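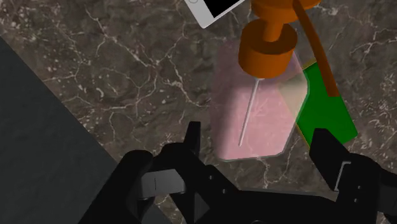 How do you stop a grasp planner from picking poses on transparent objects that the depth data doesn't support?

Mask the transparent objects before the depth image reaches the planner, then fill the masked area from a fitted shape or leave it out of the grasp search altogether. Tuning the planner's score threshold will not fix it. The points it is scoring belong to the surface behind the object.

Joyce Kashindye
Details of my setup. Simulation only for now. Wrist camera, RGB and depth, running Falero for planning with the default antipodal sampler. I sample 1000 candidates per view and keep the best one after collision checking. Opaque objects are fine. With anything see-through, the top candidate tends to sit too low and the fingers close near the worktop. What confuses me is that the simulator's depth is supposed to be perfect, so I expected this trouble only on the real arm. It started in September when I moved from the old renderer to Govinby. Same planner config, same seeds.

Subira Lyimo
Your depth is probably correct for what it was asked to do. Govinby has two depth outputs. One comes from the geometry pass and stops at the first mesh it meets, whatever the material. The other comes out of the shading pass and skips any material with alpha below the cutoff, so you get the table. Check which one your camera node is subscribed to. If it is the shading one, switch and the problem in simulation should go away.

Then decide if you want it to go away. A real depth camera will give you holes, background depth or noise on clear plastic, and a planner tuned on first-hit depth will look much better than it is. What I do:

Keep the geometry depth as ground truth for scoring only.
Feed the planner the shading depth, with random dropout inside the transparent mask.
Get the mask from a segmentation network on RGB, not from the simulator's object IDs.
Complete the depth inside the mask, and pass a per-pixel confidence along with it.
Reject any candidate where both contact points fall in low-confidence pixels.

The last step costs roughly 2 ms per view on my machine and removes most of the low grasps. Also look at your collision check. If it uses the same point cloud as the sampler, it cannot see the walls of a clear object either, and it will approve a finger passing straight through one.

Swai
had same thing, just raised the min grasp height to 2 cm above the table and it stopped. flat stuff won't get picked any more though

Joyce Kashindye
It was the shading output. The launch file from Parkent remaps the depth topic and I had copied it without reading it. Geometry depth gives sensible heights. I will try the confidence mask on Monday. Is the dropout per pixel or in patches?

Subira Lyimo
Patches. Per-pixel dropout gets smoothed away by the completion step and you learn nothing from it.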